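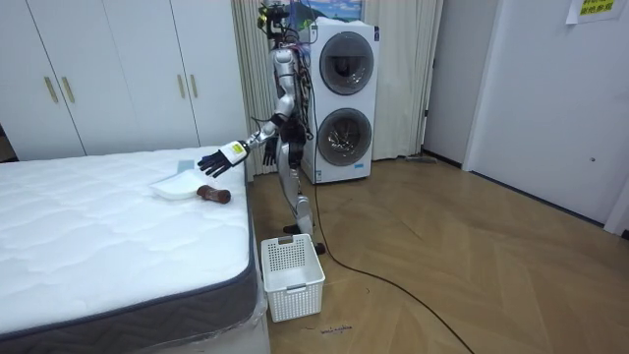 Polyxeni Christodoulou wants to know why we spend a whole session on a mattress before anyone is allowed near a sheet, and whether she could skip ahead to the folding part, because she's been making beds since she was six. Fair question! It came in after last week's handout, and a couple of other people were nodding along when I read it out, so let me start with it.

No, please don't skip. I made beds for years too before I took this up, and I'd never once looked at what was under the sheet. The bare bed is the only time you get to see the thing you're supposed to be looking after. Once it's dressed, it's dressed, and in most homes it'll be a long while before anybody sees that quilting again.

Home Care Basics, session 4: The bare bed
(bring your session 3 sheet on laundry sorting, we'll need it at the end)

Clear the top first
A stripped mattress turns into a table in under a minute. I do it, you'll do it. Trays, lids, little bottles, a sponge, your phone, the remote. Put a basket on the floor right next to the bed and get into the habit of dropping things in there. I like the plastic kind with holes in the sides (you can see what's in it, and crumbs fall out when you shake it over the tub). One rule I'm strict on: nothing with liquid in it lies on its side on a bare mattress. Caps leak. Ask me about the Flellau guest room and the lavender oil sometime.

Look before you clean
Walk all the way around. Look at the top in daylight if you can get it, then run your flat hand along the stitching, slowly, one long side and then the other. Quilting hides things in the grooves, mostly hair and grit, and on a wavy pattern your eye slides right over them. Then check the side band and the corners. Dark bands don't show dirt, but they show lint like crazy. Write down what you find on your room card, even if it's "nothing."

Plastic
We had a long argument about this in February, with the last group. New mattresses come wrapped, and people leave pieces of the wrap on underneath "to keep it clean." My view is take it off, all of it, corners too. It crackles, it slides, and it holds damp against the fabric. If the owner wants protection, a washable cover does the job. If the owner says the plastic stays, it stays, and you note it on the card. It's their bed.

Dry first, then damp
Vacuum with the upholstery head, long overlapping strokes, head to foot. Then turn and go side to side. Only after that do you touch it with anything wet, and then only on a mark you can point to. For spot cleaning I mix 300 ml of cool water with a few drops of plain dish soap, wring the cloth until it won't drip, and dab. Don't rub! Rubbing pushes it down into the padding. Blot with a dry towel and leave it alone.

How long is "leave it alone"? Longer than you want. I tell people around 125 minutes with a window open before I'd even think about a cover, and then I check with the back of my hand. At the Rallis apartments we leave it overnight if we possibly can.

The floor around the bed
If it's wood, lift the bed or the mattress, don't drag. Grit under a corner will scratch right across the boards, and on a patterned floor the scratch cuts across the grain and catches every bit of light. Dry mop, get the specks you missed, then look again from down low. Cords go along the wall where you won't hook a foot while you're carrying a mattress backward.

If the laundry's in the same room
Lucky you. Start the cover and the sheets before you start the bed, so the machine is working while you are. Stacked units shake a bit on the spin, so keep bottles off the top. And check the dryer door for a forgotten pillowcase before you load. There's always one.

For next time
Practice on your own bed, the whole thing, stripped. Fill in a room card. Read the Jerora care leaflet in your folder, pages 2 to 5 (skip the part on water beds). We meet in the upstairs room at Goltum, same time as usual, and yes, Polyxeni, we'll be doing sheets.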